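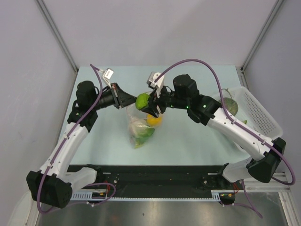
## 4.2 Bagging with two arms

**Figure 3.** Bag loading with both arms. The right gripper holds a green fruit over the mouth of the bag, with a lemon and leafy greens already inside.

Bagging is my favorite task in the Zenodum set, mostly for how badly our first policy did at it. A clear bag gives the cameras very little to go on, and it changes shape every time something touches it. So we trained on 2,765 demonstrations, all teleoperated, and let the operators pick whatever order they liked for the produce. I fought that decision in April (I wanted a fixed order!) and I was wrong.

We compared 2 versions of the policy. The first sees only the fixed camera. The second, which we call Tirnonow, gets the wrist views as well and predicts a short chunk of motion for both arms at once. Everything else is the same — same demonstrations, same training steps, same starting layouts. We ran 936 trials in all, split evenly, and gave each one 90 seconds before calling it a failure.

Tirnonow came out ahead on every item, and the gap was widest on the small round ones. The fixed-camera policy tended to let go too early, so the fruit landed on the rim and rolled off. With the wrist views it waited until the fruit was over the opening.

The bag itself is harder. From the wrist, the clearest thing to track on a zip-top bag is the pink-red seal strip, while the rest is mostly folds and bright highlights on a pale background.

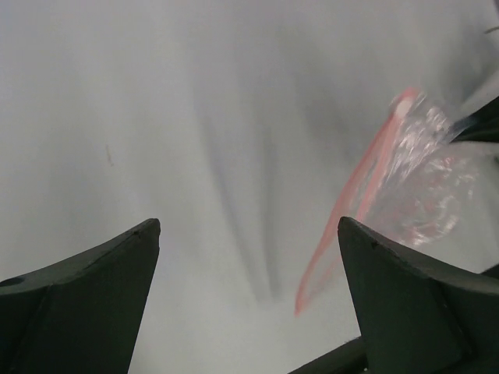

## 4.3 Where it still fails

Most of the leftover failures come from the bag sagging shut between items. The Sýkora baseline has the same trouble, and I don't have a fix for it yet.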